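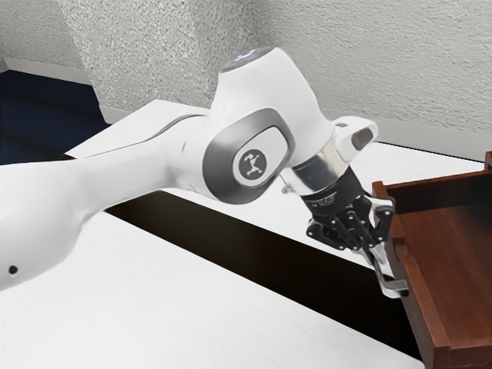 Dans notre simulateur : le bras blanc, sa pince noire et le bac en bois.

Bonjour, moi c'est Carla Qudah, et j'ai monté Kument avec Iolo Edwards il y a 5 ans, dans une arrière-boutique de Movdale (on y gelait, mais le café était bon !). Notre produit s'appelle Grokurik : un kit de simulation pour essayer une tâche de robot sur écran avant de toucher au vrai matériel. Vous choisissez un bras, une pince, vous posez vos tables et vos bacs, et hop, vous lancez !

Le kit de base contient 207 scènes prêtes à l'emploi, toutes modifiables. Moi, je m'occupe des décors, et j'avoue que je peux passer une matinée entière sur un reflet ou le grain d'un plateau blanc.

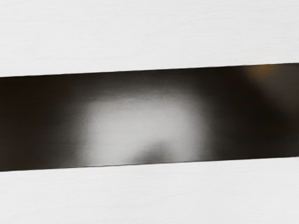
Iolo, lui, préfère les articulations et les contacts, et on se chamaille souvent sur le temps de calcul. Depuis mai, Rania Kassab forme nos clients : deux séances en visio, plus de 60 pages de guide en français et une vraie personne au téléphone quand ça coince.

Envie d'essayer ? La prochaine démo en ligne a lieu le 28 novembre, écrivez à Rania et elle vous garde une place.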